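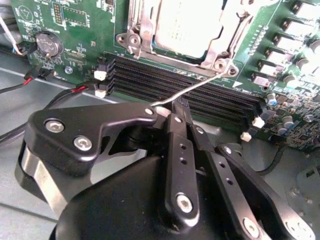

Listening room and loan speakers — checks, January 2025
Tindberg shop, ground floor. Checked by Estela Toledo. Second look: Valdis Žukauskas (items 4 and 9 only)

1. Mains leads, floor speakers
OK. One lead pinched behind the left Jalholm, moved it. No damage to the sleeve. Look again next time.

2. Wall brackets
Three fine. Fourth (over the door) turns by hand, shouldn't. Speaker taken down, bracket left up. FAIL until refitted. Same one as November!!

3. Stands and spikes
OK. Rubber feet missing on one stand, rocks a bit. Put a folded card under for now, not a proper fix.

4. Amplifier, heat
Ran the Laur for 40 minutes at normal demo volume. Top warm, not hot. Vents had been covered by a pile of price lists. Cleared. Valdis says leave a hand's width at the back, it's up against the wall again.
PASS with comment

5. Battery speakers, loan stock
14 on the shelf, all looked at. Two out:
— blue Famness, bottom panel bulging. Do not charge. In the metal bin outside, tagged
— small Famness, charging port loose, cuts in and out
Rest OK. Grilles dirty, wipe them.

6. Chargers
Plugs match the speakers now, labels on. One charger with no markings at all, no idea where its from. Binned. 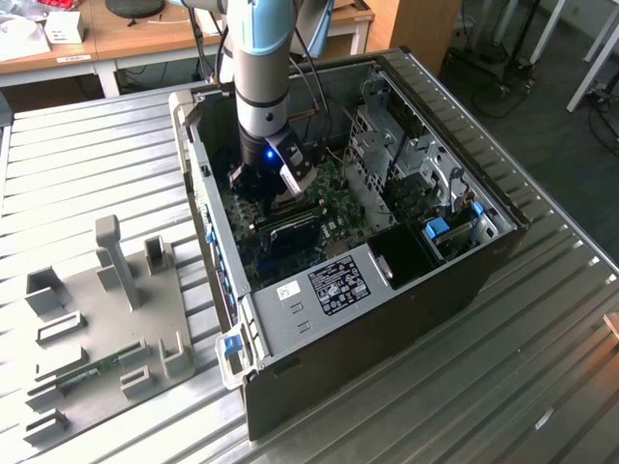
Desktop tower on its side, side panel off

7. Volume limit
Set to 90 on the meter at the front seat. Somebody had turned the limiter off. Back on, code changed, ask Estela for it.
Sign about asking staff before turning up — fallen down, stuck back up.

8. Voice control
Mic mute works on all the smart ones. Red light comes on as it should. Wake word on the kitchen display sets off the one by the till as well, annoying but not a saftey thing. Old customer account still signed in on the Laur soundbar, signed out and reset. Please do this after EVERY demo.

9. Extension blocks
One block feeding another behind the rack. Not allowed. Valdis took the second one out, so the turntable has no power until we get a longer lead. Turntable OFF, note on the lid.
FAIL, then fixed, recheck

10. Walkways
Speaker cable across the path to the sofa. Taped down, tape lifting at one end. Wants a proper cover strip, 20 cm wide one is too wide for the door gap, get the narrow.

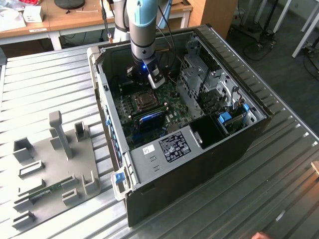 Open tower, rating label showing on the power supply

11. Fire extinguisher, rack side
In place, pin in, gauge in the green. Box of headphone stands in front of it. Moved.

12. Headphones
Pads cleaned. One cable with bare wire at the jack, cut the end off and binned.

Still open: 2, 3, 9 (longer lead), 10
Room can be used. Not the door speaker, not the turntable.
Signed E. Toledo, Friday, before opening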